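A Tuesday at the Bedmont homeware open day

July 10, 2018
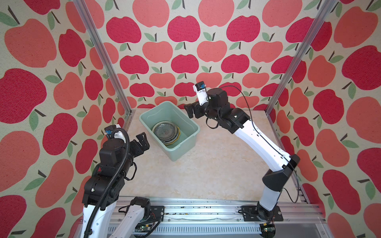
I do love a good nose round somewhere that makes things for the kitchen, so when Bedmont opened its doors for the summer I was on the early bus with a flask and far too many carrier bags. Over 2000 people came last year, apparently, and I can believe it - the queue for the seconds shed was already past the gate! I started in the washing-up section (my kind of fun) and fell straight for the apple wallpaper, rows and rows of raspberry red and coral ones with little green leaves on a creamy background. My gran would have had it up in her pantry in a heartbeat. The mint-green tub with the plates stacked in it was just as cheering, especially with that bit of yellow rim peeping out under the grey-blue one on top. I've wanted a proper tub for years and I'm still making do with a bucket.

Then over to Trandard for the tea towels, where I stayed much too long and came out with four. The Prollevo stand had a raffle (ticket 3422, no luck) and a very good lemon drizzle.

Tea was 69p, parking is free, and the tours take 20 people at a time, so get your name down as soon as you arrive. They're doing it again in October and I've already told my sister she's driving.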